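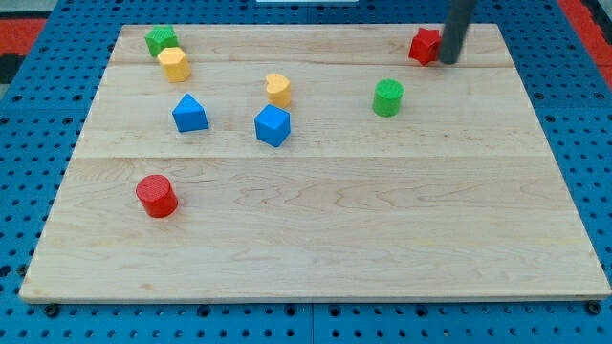 Block board on station 2, rod next to the red star

Ticket: Kartha teleop drifts left during push demos
Opened by: Venkatesh Poojary
Site: Amholm
Status: open, waiting on Ernport

Hi all, me again! I'm recording push demos by remote control (the "slide the star over to the green cylinder" kind) and the rod keeps creeping left after I let go of the stick. Not by much, but when you're parked right beside a block you don't have much to spare, and I keep bumping the star before I've even started the episode. I've thrown out 20 demos so far, which hurts.

Things I tried:

- Restarted the Mustier client. No change.
- Swapped the controller for the one from station 1. Drift went away for maybe five minutes and I got all excited, then it was back.
- Bumped the deadband from 310 to 1000. Drift is gone, but now small nudges don't register and I overshoot everything. Awful for the hexagons, they spin off when I push too hard.
- Put it back to 310.

Update, after lunch: I watched the stick values with my hands off the controller and they sit at zero, so I don't think it's the stick anymore. The commanded position still moves though! It seems worse when the rod is out toward the back of the board. Near the front I can let go and it stays put.

Update 2, October 22, 2019: Asked in the Ernport channel and they want a log with the smoothing filter off. Ran one, about 1400 steps, attached below. Drift looks smaller to me but I wouldn't swear to it. Could somebody check whether the workspace calibration from July is still the one being loaded? The file name in the startup printout doesn't match what's on our wiki.

I'm leaving the blocks where they are so I can rerun from the same layout, please don't tidy station 2.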